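Saturday at the Ornside open day

Posted by Ghazal Asadi in Days out

I went to the open day at Ornside on Saturday. It is the old seed warehouse behind the station, now let out as workshops and small offices, and once a year the tenants open their doors. I had gone mainly for the robots. Hunditz have the whole of the top floor and were giving demonstrations every half hour from ten o'clock.

Most of what they showed was simulation, run on a big screen with rows of chairs in front of it. The task for the day was kitchen things on a marble worktop.
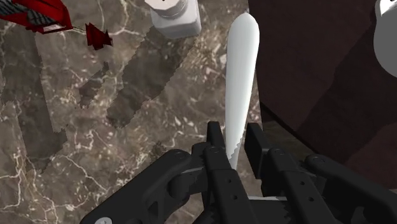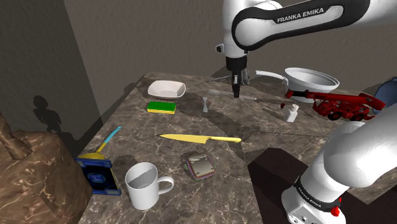
Simulated worktop at the Hunditz demonstration: first the gripper with the white knife, then a wider view with the arm over the table.

I got there for the eleven o'clock session and there were already people standing at the back. A young man from Hunditz did the talking and an older colleague worked the keyboard. They explained that the arm is given a lot of practice in the computer before anyone lets it near a real kitchen. If it drops a mug in there, you press a key and start again. He said they had run 100 attempts the evening before, left them going and gone home for their tea.

Knives came up a lot. A knife lying on its side doesn't give two straight fingers much to get hold of, and the worktop is right underneath, so there is little room for error. Someone asked why the gripper didn't have more fingers. The answer was that two are cheaper, easier to mend and good enough for most of what they want to do. A woman near me asked if it could butter toast. They said not yet.

I asked about the clutter. On the screen there was a mug, a bowl, a sponge, a toy crane truck and various other bits on the same table, and it looked more like my kitchen than a laboratory. He said that was the point. The objects get moved about between runs so that the arm can't simply learn one layout. Shadows get changed as well, which I hadn't thought of. A strong shadow across a worktop can confuse a camera, he said, and real kitchens have windows.

The session lasted 17 minutes by my watch and then there were questions until the next lot came in. I would have liked longer. I would also have liked a microphone for the speaker, as the floor above the lift is noisy and those of us at the back missed bits.

Afterwards I went down to Clukia on the first floor. They make sorting equipment for small bakeries and had a belt running with bread rolls on it. It was good fun for the children, who were allowed to put a roll on the wrong way round. There was a queue of around 6 families, so I didn't stay.

Tea and cake were in the yard at the Moussa van. The lemon slice was dry but the tea was hot and strong. I sat on the wall for a bit and read the leaflet from Hunditz, which is mostly about jobs.

If you go next year, take the stairs. The lift holds four and the wait was long by noon. Parking is free but the car park was full when I left, and the 7 bus stops right outside the gate.

Recent posts

Ornside to the weir and back on foot
Replacing a tap washer
The model railway show in April
Two museums in one wet afternoon
A new battery for the old radio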